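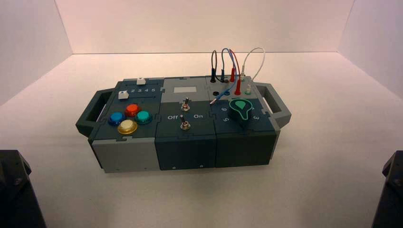 Practice board with push buttons, toggle switches, a slider, a dial and patch cables.

Can machines do chores yet? Frequently asked questions

Compiled by Aishwarya Lobo for the Drurnholm workshop pages. Last updated 09/07/2026.

Can I buy a robot that does housework?

You can buy machines that do one job. Robot vacuums and robot mowers work well enough that people stop thinking of them as robots. A single machine that will clear the table, load the dishwasher and fold the towels, in a house it has never seen, with no one standing by, is not something we would tell you to spend money on this year.

Why do you test on a board of switches instead of in a real kitchen?

Most chores come down to small hand jobs. You press something, flip something, slide something, turn something or plug something in. A washing machine has a dial and a button. A space heater has a switch. If an arm can't flip a toggle from Off to On, there is no point in asking it to run the laundry. A board also stays the same from one day to the next, and a kitchen does not.

Which parts of the board are easiest?

The push buttons. The ones on our board have domed caps in different colors, set in a diamond, and a robot that can find the right color only has to come down on top of it. It can be off center by a little and still get the press. The usual mistake is choosing the wrong button, and that is a vision problem more than a hand problem.

What about the toggle switches?

Harder than they look. The metal levers are thin, and the arm has to push sideways at the right height. Too high and the fingertip slides over the top. Too low and it shoves the whole board. We run some tests with the board clamped and some with it loose, and we list the two kinds separately.

And the slider and the dial?

Moving a slider is fine. Stopping it at a number you were given is the hard part. The arm has to watch the knob while its own fingers are covering it — people do this by feel, and most arms have very little feel. The dial is similar. A wrist only turns so far, so a large turn means letting go, backing up and taking hold again without nudging the knob.

Are the cables really the worst?

Yes. A button stays where it is and a cable doesn't. When you lift a plug, the cord bends, swings and catches on the cord next to it. Our board has black, blue, red and white cables looping up on the same side, so an arm reaching for one has to avoid the others. Then it has to line up a small plug with a small socket. In our March session the arm made 14 tries at seating a banana plug and got 9 of them. The same arm did not miss a single button press that day.

Is 9 out of 14 good?

For research, it's decent. For a shop floor, no. A person on the line would be expected to seat that plug every time, and a missed plug usually costs more to find later than it does to put in. For a house it depends on the chore. A sock dropped on the floor is no trouble. A glass is.

How many trials have you logged?

The log has 888 entries, covering all the board tasks together. An entry is one attempt at one task, good or bad. We keep the bad ones in.

Do the robots work on their own, or is someone steering?

Both, and you should always ask this when you see a video. In steered runs, a person guides the arms and the arms copy the motion. In self-run trials, the software gets an instruction and no help. Steered runs look much smoother. A steered run tells you what the arms are able to do, and a self-run trial tells you what the software can do with them.

Does it help to have two arms?

For plugs and cables, a lot. One arm can steady the board or hold the cord back while the other does the work. For buttons it makes no difference, and the second arm is one more thing to keep clear of.

Why the white walls and plain table?

Plain surroundings make it easier to find out whether a failure came from the hand or from the camera picking up something in the background. We know it is a soft test. An arm that does well there still has to be tried in clutter, under bad light and with a different board before we say much about it.

Which shop-floor jobs are robots doing now?

Jobs where the part always arrives in the same place: welding, stacking boxes, loading a press, driving screws. That has been true for years. Wiring, bagging soft goods and sorting mixed bins are still mostly done by people. Small shops that change products every week get the least out of it, as each change means setting the robot up again.

Should a small shop wait?

If you have one dull job that never changes, get a quote now. If your work is different every day, waiting is reasonable. Ask the seller to run your part, on your bench, and count the misses yourself.

Can I send in a task to try?

Yes. Keep it to one step that takes a person less than a minute. Tell us what the object is, where it starts, and what counts as done. We can't take anything with open flame, blades or house current.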